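Retail Shelving Walk-Through: Checklist With Comments
Wednesday, July 20, 2022
By Hiyori Arai
Print | E-mail
3 min read

Scope: ground-floor sales area, Wutholm store. Gondola and wall shelving only; stockroom racking is covered on a separate sheet. Checked with Kazuhiro Kinoshita before opening.

1. Uprights plumb and anchored
Pass. Wall bays 1 to 9 are fixed at head height. Bay 4 anchor retightened during the visit.

2. Shelf load within posted limit
Pass with comment. Liquids are the heaviest stock per foot of shelf. Bottles should stand one layer deep in height, never stacked cap to base. The load notice in bay 6 has faded and needs reprinting.

3. Front edges and rails
Pass. Run a hand along each edge and check for burrs, lifted paint and bent lips. Report any sharp spot the same day.

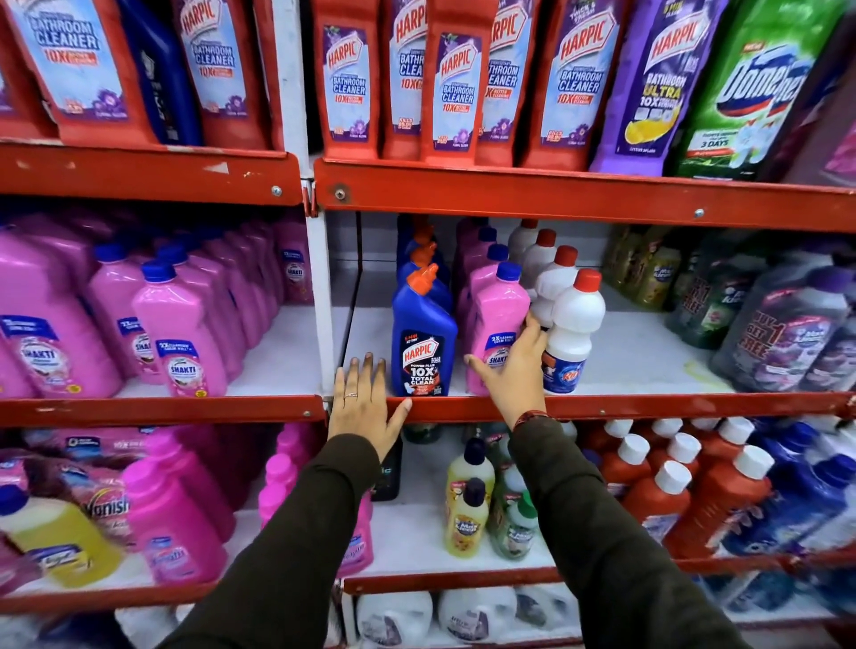

4. Chemical separation
Fail, minor. Acid toilet cleaners and chlorine bleach were sharing a shelf in bay 7. Move the bleach one bay over and fit a divider. Food and pet products are correctly kept in another aisle.

5. Caps and closures
Pass. Lift a sample from each row and check the cap, the seam and the base for leaks. Two sticky rings found under floor cleaner; shelf wiped, stock sound.

6. Fixings and paint
Pass with comment. Bolts present and tight where reached. Chipped paint on rails is cosmetic unless bare metal shows rust. Recheck in December.

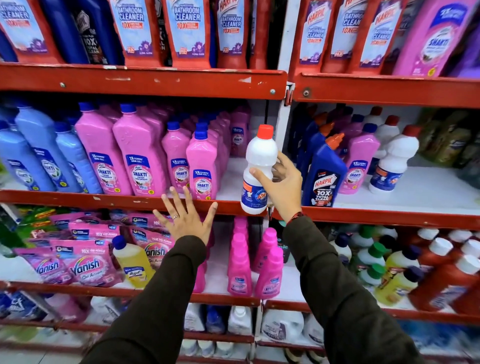 7. Aisle width
Pass. Narrowest point 37 inches, at the end display. Floor tape to be renewed.

8. Spill kit
Fail. Absorbent pads missing, gloves in one size only. Akihiko Mizuno to reorder.

9. Step stools
Pass. Rubber feet intact. One stool without a load label taken out of use.

Open items: 2 (notice), 4, 8, 9 (label). Copy to Ryota Nomura. Items 4 and 8 to be closed before the next delivery.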